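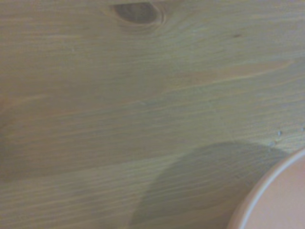
The Villance open day is a public demonstration of tabletop robot handling held each June in Vundley. It is run by Villance, a small automation firm, and is built around a robot arm called Sadine, which picks up and puts down household objects on a wooden work surface. Entry is free. The event is described by its organizers as "a look at ordinary robots doing ordinary jobs," a claim that has been disputed by several people who have sat through it.

Background

Villance moved into the former Štěpánek button works and opened its doors to visitors the following summer. Early sessions were held in a hallway. The present hall seats 30, and a session is repeated through the day until late afternoon. The firm gives total attendance to date as 2970, a figure that counts returning visitors each time they come in and has not been checked by anyone outside the company.

Format

A session opens with a short talk, followed by attempts at moving objects on the wood. The arm carries a small camera at the wrist, and its view is put up on a screen beside the table. Much of what the audience sees there is grain, knots and shadow, with part of an object near a corner. Staff say this close view helps people understand how little the machine has to go on. Critics reply that it also makes it hard to tell whether a pick is going well - and that the talk tends to get louder when it isn't.

Objects are chosen by the firm. Requests from the floor are taken only at the last session, and there is no published list of which ones were turned down.

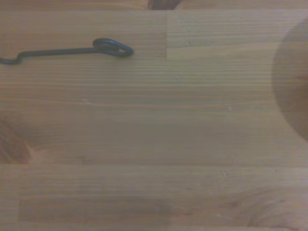 Why are thin objects such as hooks harder for the arm than bowls?
A thin rod lying flat offers very little height to close on, so a small error in position can mean the gripper touches the table first or misses the object.

Claims and criticism

A handout given to visitors states that Sadine completed 758 picks in testing. It doesn't say how many were tried, which makes the number close to useless as a measure of skill. The handout also calls the arm "self-directed," although an operator sits at a laptop during every session and may restart a failed attempt. Villance has said that restarts are rare. Visitors are asked to leave a gap of 5 feet between the front row and the table.

Supporters point out that the firm doesn't edit its sessions and lets people watch the failures. This is true, as far as it goes. A failed pick in front of a crowd is still more than most product videos offer, but no record of the results is kept for the public.

Related articles
Štěpánek button works
Vundley
Wrist cameras
Robot grippers

14 shares | 3 comments
Text may be reused with credit | Contact the editors | Back to top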